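5.3 Loss of grip during the breakfast task

The most frequent fault in the Tivholm trials was a slow loss of grip on smooth-sided containers. It was not the most serious fault we saw, but it accounted for more stopped runs than any other, and it took us the longest to trace. Of the 1,503 attempts logged across all table tasks, 1,062 belonged to the breakfast task, and the figures in this section refer to that task alone.

The fault showed itself in the same way each time. The fingers closed on a container, the controller reported a firm grip, and the arm began to lift. At some point in the lift or the carry the container started to creep downwards between the fingers. The controller went on reporting a firm grip, because the motor current stayed within its limits. If the operator was watching closely, the run was stopped by hand. If not, the container landed on the table, usually upright and from a small height, but twice on its side with the lid off.

We first blamed the finger pads. Tsikata replaced them on both arms in August and repeated a block of lifts with the same containers. The creep was reduced for the first day and then returned. A second change of pads gave the same result. Cleaning the pads with alcohol between runs did about as well as replacing them, which pointed to something being picked up from the table or the containers. The setting for the breakfast task is shown in Figure 7.
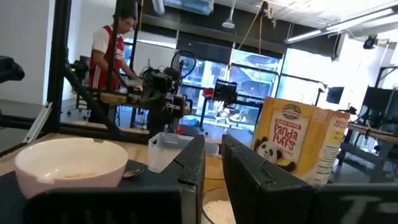
Figure 7. Wrist camera view during the breakfast task, with a glass container between the gripper fingers and a bowl, spoon and cereal box on the table.

Dirty pads explained part of the fault only. Guzmán went through the logs of 484 stopped runs and compared the finger position at the start of the lift with the position at the moment of the stop. In most of them the fingers had opened slightly while the current stayed level. A pad that slips should leave the finger position as it was. The opening meant that the fingers themselves were giving way.

The cause was a worn coupling between the gripper motor and the finger drive. As the coupling wore, it took up part of the turn that should have reached the fingers. The position sensor on the motor could not detect this, and the reading used by the controller was taken from the motor side. Our comparison was possible only because the Drallance gripper also records a finger-side reading, which had been stored in the logs but never used for control. We consider this an oversight in our own set-up and not a defect in the gripper.

The safety side of the fault needs a separate note. Other people work in the same room as the arms, and we had relied on the grip report as one of the conditions for moving at full speed. With a false report, an arm could carry a slipping glass container at a speed meant for a secure load. There were no injuries and no breakages. From 30th May, before the cause was known, all carries of glass were limited to the low speed setting and kept over the table top, and this limit has been left in place.

Three changes were made once the coupling had been found. The controller now compares the two readings and stops the arm if they differ by more than a set amount for longer than a short delay. The couplings are checked by hand at the start of each week and replaced at the first sign of play. The pads are wiped before each block of runs.

The delay has proved awkward to set. When it is too short, the arm stops on ordinary knocks against the container; when it is too long, the stop comes after the creep has begun. The value used in Section 6 was chosen by trial on the 4 containers that had given the most trouble, and we do not expect it to suit heavier loads. The Perilberg arm, which uses a different drive, has not been tested with it.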